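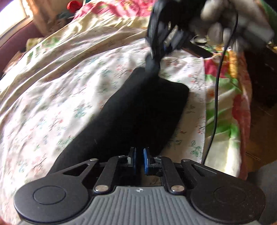

How do you fold black clothes so you can still tell them apart in the drawer?

Fold each one to the same width, leave one end square, and store it with the square end up. The differences in knit and edge are easier to read at a fold than on a flat surface.

Thread on method follows. Posted 9/16/22, replacing the one from March, which had the sleeve step in the wrong place.

1/ Surface first. A made bed is fine. A desk is too shallow for anything with long sleeves, and the floor collects lint. Pull the quilt taut before you start, or the wrinkles in it transfer to the fold.

2/ Light. Black knit on a pale quilt gives you enough contrast to see the outline. Black knit on a dark blanket does not. Work by a window if there is one.

3/ Lay the garment face down. Smooth from the center outward with the flat of the hand. Do not pull at the hem - knits stretch there and the hem will wave for good.

4/ Sides in, to a common width. Mine is set by the drawer, a Tredora, which takes two rows. Measure your own drawer and divide.

5/ Sleeves go down along the body after the sides are in. Doing it before (my March error) puts a lump at the shoulder. 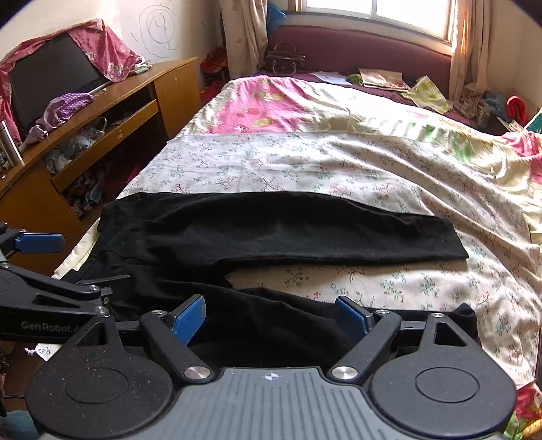

One folded long, one still bunched. Floral quilt, window beyond the far end of the bed.

6/ The long flat rectangle is a stage of its own. Stop there and check that the end is square. If it isn't, open it and redo the sides. Folding over a crooked end makes it worse.

7/ From the rectangle, thirds for thin knits, halves for heavy ones. Thirds on a heavy knit will spring open in the drawer.

8/ Straps and ties: lay them along the length, inside the last fold. Tucked crosswise they leave a ridge.

9/ Virgilio Evangelista asked about rolling. I roll for luggage only. I kept a rolled drawer for 37 days and the rolls on the bottom row had creased all the way around.

10/ Also asked: dividers. I have the Kedon ones. They hold, but they cost you almost 16 mm of drawer width per row. Cut card does the same job in less space.

11/ Unfolded pieces stay at the near edge of the bed, finished ones go across the middle. Keep a gap between the two or you will refold something.

12/ Next thread is fitted sheets. I have a method for the corners but not yet for the elastic.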